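3. What people told us about fold lines
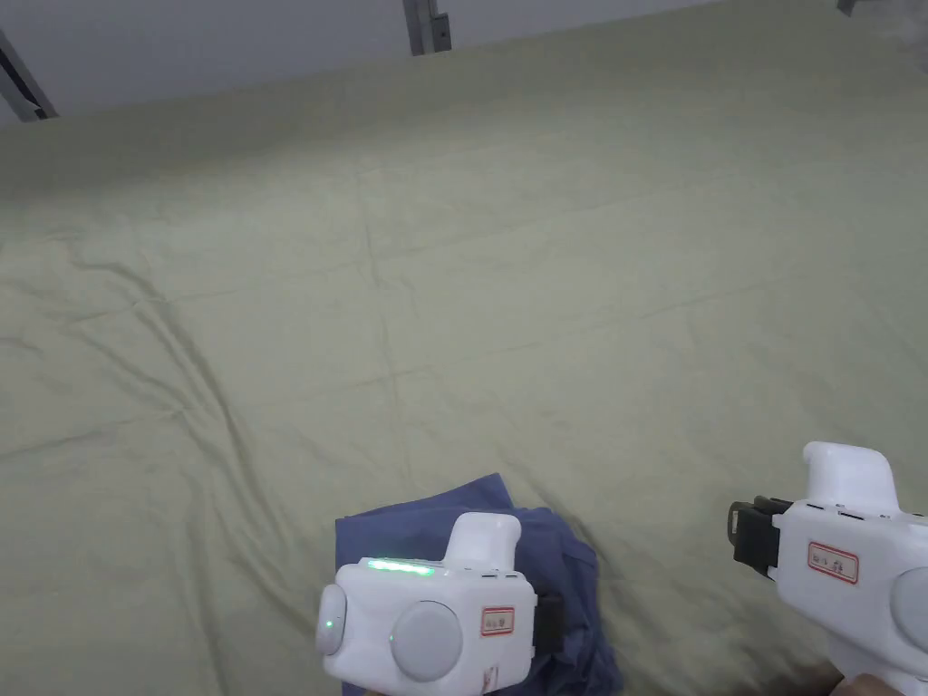

Figure 3. A pale green bedsheet with fold creases and deeper wrinkles on the left side.

I went into this part of the study thinking I'd be writing about thread count. I had a whole page of thread count questions! What people in Stollmont and Skondasville wanted to talk about was creases, and by the second week I had moved the crease questions up to the front of the interview.

We talked with 30 households, all of whom wash their sheets at home, and then sent a short mail survey to 2,000 more addresses (the return rate is in Section 2, and it isn't great). In the interviews I asked everyone to tell me what a "made" bed looks like. Fold lines hardly bothered anybody. A straight crease across the middle meant the sheet had come out of the closet, and closet meant clean. One woman in Skondasville told me she likes seeing the lines and is a little sad when they go away after a night or two.

Wrinkles were another story. People used words like "slept in" and "hotel at checkout time" for the curvy, bunched kind, and they'd get up and tug at a corner while we were still talking. I started calling these two groups of marks storage creases and use wrinkles, and I'll stick with that for the rest of the paper. The line between them is blurry, I know. A sheet left sitting in the dryer gets wrinkles before anyone has touched it with a toe, and 8 of our households put dryer wrinkles in with the storage kind.

Ironing came up less than I expected. The older Sukprasert survey treats it as the normal last step in doing bed linen, and I had copied two of its questions word for word so we could compare. Most of our people laughed at them. The Runidham interviews, which I only read in March after ours were done, have some of the same laughing in them, mostly about fitted sheets. I'll come back to fitted sheets in Section 4, where folding them gets its own table.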